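Household residual waste

Household residual waste is the part of domestic rubbish left over once everything that can be recycled, composted or reused has been taken out. In everyday speech it is called general waste, black bag waste or simply rubbish. The term describes what is left after sorting and so has no fixed content: an item counted as residual in one district may be collected for recycling in the next, depending on the contracts and equipment available there.

The residual stream is normally the heaviest single cost in a municipal waste budget, as it must be either buried or burnt and both routes carry charges by weight. For this reason most measures of how well a collection scheme works are based on the weight of residual waste per household over a year.

Terms

Several words overlap in this field. Arisings are all the waste produced by a household, sorted or not. Capture is the share of a given material that reaches the right container. Contamination is the presence of the wrong material in a recycling container. Residual waste is linked to all three: material that is not captured ends up in it, and loads rejected for contamination are often moved into it at the transfer station.

Older English sources use refuse for dry household waste and ash, and garbage for kitchen scraps. The distinction has largely gone out of use in Britain, although refuse survives in the names of vehicles and council departments.

Contents

The make-up of residual waste is found by sampling. Bags are collected from a set of addresses, opened on a sorting table and divided by hand into categories, each of which is weighed. The usual categories are food, garden matter, paper and card, dense plastics, plastic film, textiles, glass, metals, absorbent hygiene products, fines (anything that falls through a small mesh) and a remainder.

Food is commonly the largest category by weight where there is no separate food collection. Where there is one, food falls sharply but does not vanish, and absorbent hygiene products then make up a larger share of the bag. These consist mainly of disposable nappies, sanitary towels and incontinence pads. They are heavy for their volume after use and combine plastic film, wood pulp, absorbent gel and elastic in layers that cannot be pulled apart by ordinary sorting plant. A few regions collect them separately for treatment with steam or enzymes, but in most places they are placed in the residual bin, rolled and fastened or tied in a small bag.

Plastic film and wrappers form another steady part. They weigh little but take up a good deal of room, so that a bin may be full by volume well before it is full by weight. Metal foil is recyclable in principle, but small pieces are easily lost at the screening stage, and many schemes accept it only when clean and pressed into a ball.

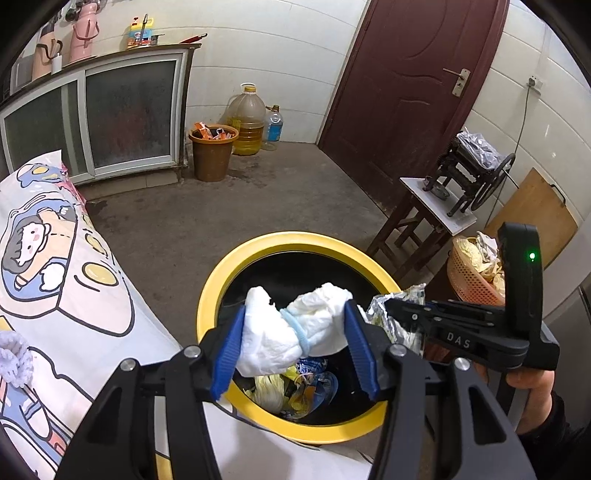

Containers

The container used indoors has a strong effect on what is thrown into it. A single open bin in a kitchen tends to receive everything, with sorting left to a later moment that may not come. Two or more bins placed side by side raise capture, provided that they are of similar size and equally easy to reach. Lids reduce smell and keep out flies but add a step, and pedal mechanisms are a common compromise.

Outdoor containers fall into three groups: sacks, wheeled bins and shared bins. Sacks are cheap and suit narrow streets, but are torn open by foxes and gulls. Wheeled bins can be lifted mechanically, which lowers the rate of back injury among crews. Shared bins serve flats and are filled by many households, and as a result it is difficult to trace contamination to its source. Locked apertures and key cards have been tried with mixed results.

Bin size is used as a control. Reducing the volume available for residual waste, or lengthening the interval between collections, generally moves material into the recycling containers. Some of it moves elsewhere – to public litter bins, to workplaces or to household waste sites – and a full account of any change has to include those routes.

The Skusthorpe sampling

One small study often used in training courses was carried out at Skusthorpe under the direction of Mervyn Hebden. It covered 243 households over 9 weeks and compared a weekly residual collection with a fortnightly one. The households were not told which bags would be opened. Hebden's report gave most attention to the handling of composite packaging, which sorters had placed in different categories on different days. A pouch with a spout was counted as film by one team and as dense plastic by the other, and the totals for the two groups could not be compared until the bags had been sorted again under a single rule.

The report recommended that every sampling exercise begin with a printed sheet listing difficult items and the category chosen for each. The practice was adopted in the neighbouring district of Seddale, where the sheet was extended to include cartons, tissues, coffee capsules and pet litter. Seddale also introduced a second weighing at the end of each day, to find the amount lost as moisture from the sorting table. The revised sheet was issued on 27 Apr 2022.

Composite and flexible packaging

A composite package is one in which two or more materials are bonded so that the user cannot separate them. The drinks carton is the best-known case. It is mostly paperboard, lined with polyethylene and, for goods kept outside the refrigerator, with a thin layer of aluminium. Flexible pouches are made from several plastic films laminated together, each chosen for a single property: one for strength, one to hold print, one to keep out oxygen and one to form the seal.

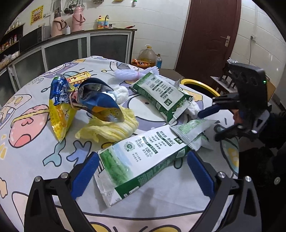
Reading time: 8 min

Milk is sold in many forms of packaging, and the choice affects the residual stream directly. Returnable glass bottles leave only the cap. Plastic bottles of a single polymer are widely recycled. Pouches use much less material than bottles for the same volume and take up little space when empty, but the film is seldom accepted in household recycling and often retains some liquid. In weight terms the pouch may still add less to residual waste than the part of the bottle stream that is not captured, a result that depends wholly on the local capture rate.

Snack bags raise similar problems. Many have a metallised inner face, where a very thin coating of aluminium on the plastic slows the passage of light and moisture. A household test sometimes given in council leaflets is to crush the bag in the hand: foil stays crushed, while metallised film springs back. Film that springs back is normally residual waste unless a shop return point is available.

Used tissues and kitchen paper are a frequent source of error. Although made of paper, their fibres are too short to be useful for another round of papermaking, and they are usually soiled. They are excluded from paper collections. Some food waste schemes accept them in small amounts and others do not.

Cartons

Cartons can be recycled at mills fitted with a pulper, a large drum in which water separates the paper fibre from the lining. The fibre is recovered and the mixture of plastic and aluminium is either burnt for heat or pressed into board. As few mills have this equipment, cartons are often carried long distances, and the economics depend on baling them densely. Caps are left on in some districts and removed in others. Rinsing and flattening are asked for almost everywhere, the first to limit smell and mould in storage and the second to save space.

Printed instructions on packs are of limited help. A national label shows what most councils accept, not what a given council accepts. Elvia Rosales, in a review of labelling at Caldeira and Hallano, found that households in the two towns read the same symbol in opposite ways – as permission in one and as a general claim about the product in the other. Her review proposed that advice be fixed to the bin itself and kept to a short list of items, with drawings.

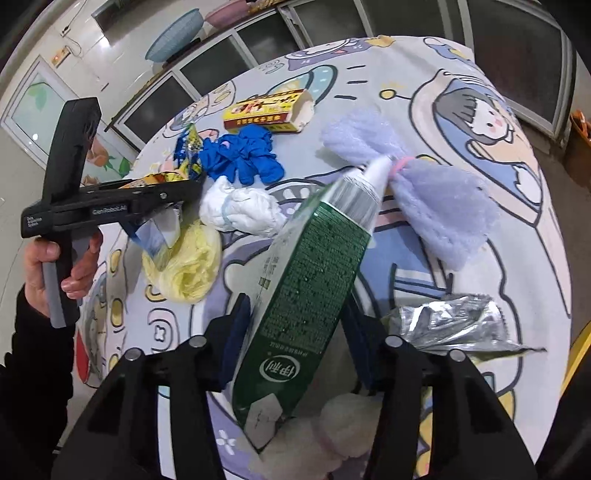

Should an empty carton go in the residual bin if the district has no carton collection?
It should, unless there is a carton bank at a household waste site within reach. Cartons placed in a paper collection that does not accept them are treated as contamination and may cause a load to be downgraded.

Treatment

Residual waste leaves the household by vehicle and passes to a transfer station or directly to a treatment plant. Three routes are in common use.

Landfill is the oldest. Waste is tipped in lined cells, compacted and covered daily. Food and paper break down without air and give off methane, part of which can be drawn off through wells and burnt to produce electricity. The liquid that drains through the waste, known as leachate, has to be collected and treated for many years after the site closes.

Incineration with energy recovery reduces the volume greatly and leaves two kinds of ash. Bottom ash, from which metals are removed, can be used as an aggregate in road building. Fly ash and the residues from gas cleaning are hazardous and go to special disposal. Plants of this kind need a steady supply of waste, and long contracts have sometimes been criticised for weakening the case for recycling.

Mechanical biological treatment combines screens, magnets and drying or composting halls. It extracts metals and some plastics and turns the remainder into a fuel or a stabilised material for landfill cover. Recovered plastics from this route are dirtier than those sorted at home and fetch a lower price.

Charging

Residual waste may be paid for through general taxation, a flat fee, or a charge that varies with the amount put out. Variable charges are applied by bin size, by number of lifts, by weight recorded on the vehicle, or by the sale of prepaid sacks. They reduce residual weight in most reported cases. Households with infants or with members who use incontinence pads are often given an allowance in the form of extra sacks or a larger bin, on application to the district.

See also
Food waste collection
Landfill gas
Material recovery facility
Packaging laminate
Waste composition analysis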